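4.3 Working near liquids and other people's desks

Read this section before you take the Kairys hand-held gripper out of the lab and into any room where people are trying to get on with their jobs. It applies to the standard fingers and to the long ones. Operators who have finished the Lesteck bench course still have to read it, and yes, we check.

Before you start

1. Ask whoever uses the table. A note on the door is not asking.

2. Agree on what may be picked up and what may not. Write it on the session card. "Anything on the table" is not an agreement, as the Plallmont office will be happy to explain to you at length.

3. Turn over or remove papers with names, figures or signatures on them. If they belong to someone who is out, leave them alone and choose another table.

4. Wipe the finger pads with a damp cloth and let them dry. Ribbed pads collect crumbs in the grooves, and the crumbs do not improve the grip.

5. Open and close the fingers 3 times with nothing between them. If they stick, stop and see Section 8.

Picking up bottles and cups

6. Check that the cap is screwed down. Do this with your own hand, which is still the best tool for the job.

7. Bring the fingers in level, one on each side, and close on the straight part of the bottle. Do not close on the cap or on a tapered neck.

8. Squeeze until the bottle stops turning between the pads, then quit squeezing. A soft plastic bottle will give well before you feel it in the handle.

9. Lift straight up, hold, and set down on the same spot before you try moving it anywhere interesting.

CAUTION: The limit for any single item is 500 grams, contents included. People remember the first half of that sentence.

CAUTION: Open mugs and glasses may stay on the table but may not be lifted by the gripper. Push them out of the path by hand before you begin. Keep every lift clear of power adapters, charging plugs and loose cable, even if that means walking around to the other side of the table.
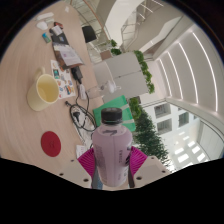
10. Between lifts, rest the gripper on its side with the fingers open. Never leave it clamped on something while you go and talk to a colleague.

11. If anything spills, let go of the trigger, put the gripper down somewhere dry and unplug what is wet at the wall end. Then find a towel. Logging the session can wait, whatever the Skisterine software says in red letters.

NOTE: Changes to the agreed list in step 2 need a new session card. Rosalind Ostrowski signs these and can usually be caught before lunch. She does not sign on Sunday and would like people to stop trying.

When you finish

12. Put things back where you found them, including the ugly ones.

13. Remove the pads if they have touched anything sticky and wash them in warm water. No solvents. Replacement pads are part 17 in the spares list.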